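# Clearing a work table: dry spills before wet ones

Speaker notes, Salgate housekeeping session, 11 slides

**Slide 1 — Opening**

Keep the table up while people sit down. Start with the cereal on the wood.
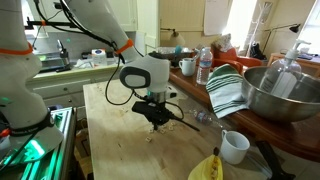

A reader at Deston wrote in after the last handout to say that the mug should always go first, whatever is on the surface, as a full mug does more damage than any amount of cereal. Fair point for a full mug. Say so, then give the order used at Salgate:

1. Stand up or remove anything lying on its side. The bottle is the case to point at.
2. Move open vessels to the counter.
3. Collect dry pieces.
4. Wipe.

**Slide 2 — Dry pieces on butcher block**

- Small square cereal crushes under a cloth. Crumbs go into the grain and any open joint.
- Sweep with the edge of a stiff card, along the grain, toward a container held below the table edge.
- Swept pieces are waste. They do not go back in with the clean cereal.
- Pause. Someone usually asks about hand vacuums. Acceptable with a brush head.

**Slide 3 — Towels**

- One towel for hands, a separate cloth for the table.
- A towel draped over a counter edge should hang clear of the work surface.
- Change both after 6 hours of use, sooner if soiled.

**Slide 4 — Ikutia log**

- 106 entries, July only. More than half were dry spills.
- Do not read the table aloud. Refer to column 2.
- Stains were logged separately — see the Ho sheet for oiling intervals.

Questions at the end if time allows.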